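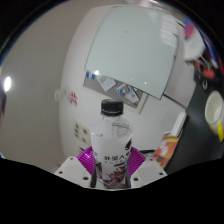
Madari Clear Bottle, Black Screw Cap

Back in stock at Curkham. Sold singly or by the case of 24.

Clear plastic bottle for sauces, dressings, syrups, anything that pours. Short neck, sloping shoulders, black screw cap with a flat top. Stands upright on a shelf or in a fridge door. Good for small kitchens that make their own and are tired of mismatched jars.

Details
Capacity: 400 ml
Body: clear plastic
Cap: black, screw-on, flat top
Printing: bottles come plain unless ordered printed - see below
Case: 24 bottles, caps bagged seperately
Loose caps: packs of 4

Printing
Done by Jellelness, straight onto the plastic. Lettering in any alphabet incl. Korean. Color artwork fine too, front only or wrapped part way round the side. Send the art as a PDF with fonts outlined. Very small type under the main line tends to get lost on a curve, keep it big. White or milky contents make dark print stand out, dark sauces don't, so tell us whats going in.

Printed orders are by the case only, minimum 2 cases. Proof by email first. No printing starts until you OK the proof.

Care
Wash before first use. Warm water, dish soap, bottle brush. Hand wash only please - the print won't thank you for the dishwasher. Don't fill with anything straight off the stove, let it cool. Leave some room at the top if you plan to shake it. Caps off when drying.

Shipping and pickup
Plain bottles ship from the Curkham warehouse. Printed ones go out from Jellelness direct so they may arrive on a different day to the rest of your order. Pickup OK at the Chávez Street counter, bring the order number.

Returns
Unused plain bottles, full cases, original box. Printed bottles can't come back unless we got the print wrong.

Also from Madari: squeeze bottle with pointed tip, wide mouth jar, pump top (pump top out untill July)

Page updated 19/03/2023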